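Oiling butcher block: mineral oil or hardwax? (thread split from the Newsletter topic)
Cleden Home Woodworkers Board

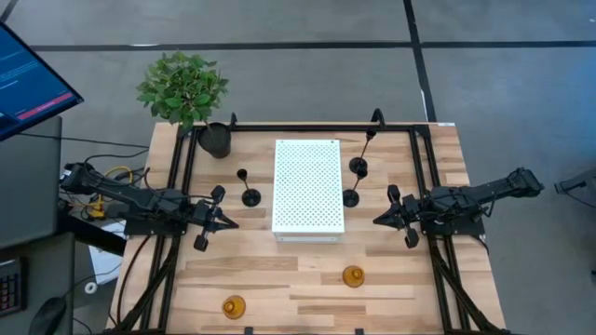
Newsletter No. 121, page 6 of 6

karakaya_bench wrote:
Evening all. The Newsletter piece on strip-glued tops got me going again, so I'm moving my question over to its own thread before the moderators do it for me. I've got a butcher block top going into my mother's kitchen in August, all mixed browns and honeys like these things tend to be, and I can't make up my mind about the finish. She cooks every day, she's seventy-something and strong as a horse, but she is not going to re-oil anything once a month, bless her. Mineral oil and wax, or one of the hardwax oils?

Gönül Oral wrote:
Mineral oil, and go around and do it for her! I've looked after mine that way for years and it takes me less time than the dishes. Warm the oil a little in a pan of hot water, flood it on before bed, wipe off what's left in the morning. If she scorches a spot you sand that spot and oil it again, and by the weekend you can't find it. Plus you get a cup of coffee with your mother out of it.

jasov_lefty wrote:
I have to disagree with Gönül here, much as I love her posts. Mineral oil never cures. It just sits there and slowly goes somewhere else, and around a sink that's asking for gray rings. I put three thin coats of hardwax on ours and the only place it has worn is in front of the kettle.

Gönül Oral wrote:
And how do you fix the kettle spot, dear?

jasov_lefty wrote:
...I put the kettle on it.

Kristine Dizon wrote:
Ha! You're both right, I think, and it comes down to whether she cuts on it. If the knife goes straight on the wood, I'm with Gönül. If she uses a board, hardwax every time. Either way, karakaya, please do the underside too, same number of coats. I skipped that on my first top and it cupped so badly a pea would roll to the middle. Also leave the screw holes in the cabinet rails slotted so the wood can move across the width. I know everybody says it, I didn't listen either.

clutell_dan wrote:
Underside doesn't matter if it's over closed cabinets. Mine's been bare underneath since we moved in and it's flat.

Kristine Dizon wrote:
Then you've been lucky, Dan, or your house is drier than mine. It's half an hour of work and I'd still do it.

karakaya_bench wrote:
Thank you all, this is why I keep coming back. I called her and she says she cuts bread straight on the counter and always has and isn't about to stop, so oil it is. I'll do both sides Friday night in the garage and take the tin with me when I visit. Gönül, how long do you leave it before the first real use?

Gönül Oral wrote:
Two nights if she'll let you. Mine didn't let me!

Thread viewed 1,747 times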